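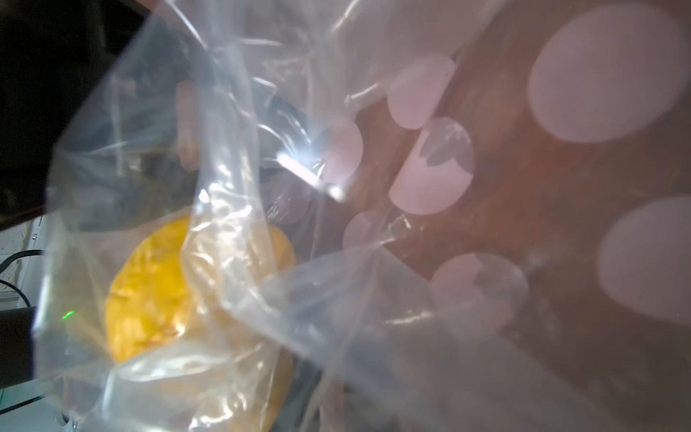
El presente informe recoge los resultados del proyecto Ilero, desarrollado durante el segundo semestre en el taller de Envases y Vida Doméstica, cuyo objeto fue estudiar el comportamiento de las bolsas de plástico transparente en la organización de objetos pequeños del hogar. El interés del grupo se centró en la legibilidad del contenido, entendida como la facilidad con que una persona reconoce lo guardado sin abrir la bolsa. En una bolsa fina y arrugada, los pliegues superpuestos vuelven lechosas algunas zonas y dejan otras casi limpias; un objeto amarillo y redondeado conserva su color intenso en una parte y lo pierde en otra, donde el plástico lo cubre más. A ello se suman los brillos sobre las crestas, que compiten con el propio objeto.

2. Procedimiento

Se trabajó con bolsas de 20 litros adquiridas al distribuidor Fatilska y con un lote de 500 gramos de piezas variadas. Cada sesión constaba de dos fases: en la primera se introducían los objetos con la bolsa extendida; en la segunda, tras arrugarla a mano, se pedía a los 9 participantes que nombraran el contenido desde una distancia fija. Las respuestas se anotaron en la ficha Flasesov, adaptada de la utilizada en el curso anterior.

3. Resultados

Los colores saturados se identificaron antes que los tonos claros en ambas fases. La forma resultó menos fiable – sobre todo en objetos redondeados, que los participantes confundieron con frecuencia entre sí. La luz cenital empeoró las respuestas en la segunda fase, mientras que la lateral apenas las modificó.

4. Limitaciones y trabajo pendiente

No se ensayaron bolsas de mayor espesor ni modelos con cierre. Queda pendiente repetir la segunda fase en la sala Wattanapong, que dispone de iluminación regulable, y revisar la redacción del apartado C de la ficha, cuya escala generó dudas en dos sesiones.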